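Kitchen packers wanted, Plesness (short contract, start right away)

Posted 14 January 2019 by Joelle Bataineh

Bortolotti Kitchens needs people to pack and sort small kitchen stuff at our Plesness site. Fruit, jars, cups, loose hardware. Mostly into zip bags, some into baskets. You'll be on your feet. Contract runs through May, might go longer, can't promise.

What the work is: clear a counter, bag what needs bagging, wipe down, set it up again for the next round. Small parts get their own bag, never in with food. Toasters stay on the counter, don't bag them. Odd shapes are the tricky part, anything with leaves or a handle takes some patience. 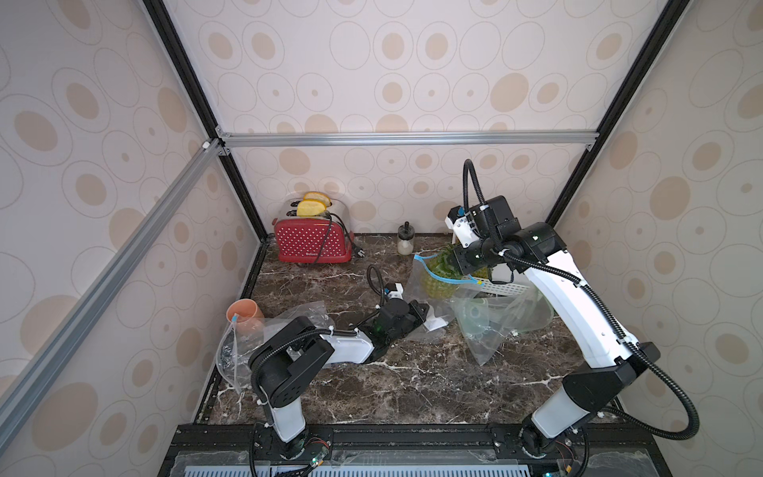
Pineapple bagged, small metal parts in a bag of their own.

We're looking for:
steady hands, good eyesight (glasses fine)
OK with repeating the same job a lot
can lift a full crate without help
some kitchen, grocery or stockroom work is nice but we will train you

Shifts are mornings or afternoons, you pick one and stick with it. Pay is hourly, goes up after training, ask Ludivine for the current rate. 23 spots total. Lunch is on you but theres a fridge and a decent coffee machine. Closed shoes please, hair tied back, no rings or bracelets. Gloves are provided, all sizes.

Training is two days, paid. Clémence Collet runs it and she's quick, so bring a notebook. First day is bags: picking the size, getting the crown in without snapping leaves, holding it by the top so it hangs straight. Second day is jars and glass.

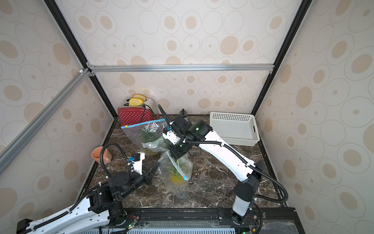
Do I need a food handling card before I apply?
Get hired first, then you have 30 days to get one and we pay the fee.

To apply send your name, phone, which shift you want and a few lines on past work to Ludivine Arnaud at the Plesness front desk. No cover letter neccessary. Drop-ins OK before noon, use the side door on the Sernusstead road. If you applied last May, please apply again, we didn't keep the old forms.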